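February, evening

Spent the day on the draft handling procedure for the folding cell. Provholm want it before they will accept any more recorded runs from us, and Skosix want it short. Section 3 (start conditions) is settled. Section 4 (contact with fabric) is still a mess, mainly because I wrote it around the overhead view and most of the faults we care about show up closer in.

The current wording says the fingers shall be open before they come within reach of the cloth. I have kept that and added that "open" means a visible gap at the tips, judged from the wrist camera. The commanded value is no longer enough on its own. The log can report an open gripper when a finger is held up on something, and I would sooner have the operator look.

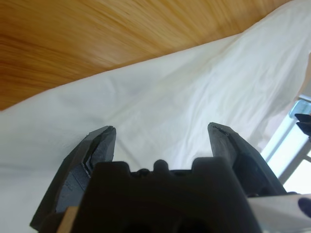
Does a soft item need a force limit when it can't be damaged by the fingers? It needs one for the table and the other arm, which can be, and the limit should be set for the hardest thing within reach.

I put that into 4.2 almost word for word. The limit itself stays in the annex so that it can be changed without reissuing the whole document. Erngate learned that the slow way with their last revision and I don't intend to repeat it.

Then two hours on 4.5, shared workspace. The rule as drafted allows both grippers over the same item only if each has its own approach side. The arms keep to their own half unless the step is marked as a crossing step, and a crossing step has to be run at reduced speed the first time after any change to the program. I also want

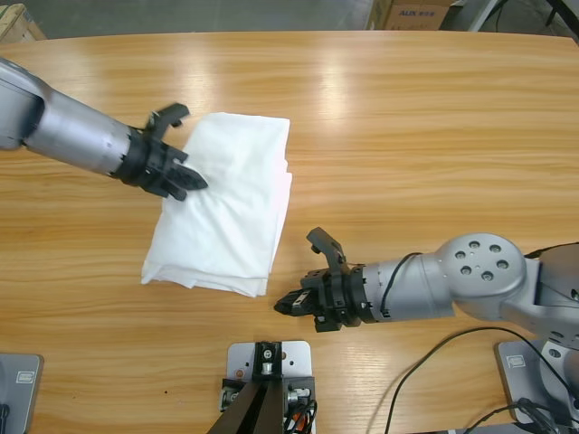 a line saying that one arm may hold the item down while the other waits clear of it, and that the waiting arm does not start until the first has reported its position. We already work this way. It has never been written down, so new operators pick it up by watching, and they pick it up differently.

Cable routing moved out of section 4 and into the pre-start check. Cables on the tabletop must stay outside the working area through the full sweep of both arms, checked by a slow dry run with no item present. Vasylenko's template has a tick box for this. I replaced it with a space for initials.

Failed folds took up the rest of the afternoon. My position is that a run where the garment ends up bunched or turned back on itself should be kept and labelled, with no hand correction while the arms are enabled. If a hand has to go in, stop, disable, correct, and start a new run number. We have 79 runs from the last block and 7 of them have a correction noted without a stop recorded. That is a logging fault at best.
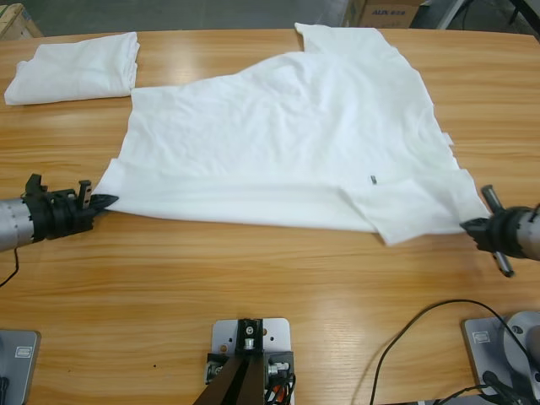
Provholm replied late in the day that a stop for every correction would double the length of a session, and asked whether a hold state with the drives live would be acceptable if the operator kept a hand on the enable switch. I answered that it would not be under our present assessment, and that a hold state would need its own entry with its own test. They may write one if they want it. I will review it.

Still open: who signs a change to the annex, and whether finger pads get inspected every 1000 cycles or every 2000. I have put 1000 in the draft. Scuffed tips are acceptable, loose pads are not.

Tomorrow: renumber section 4, fix the cross reference in 3.6, send to Skosix before noon.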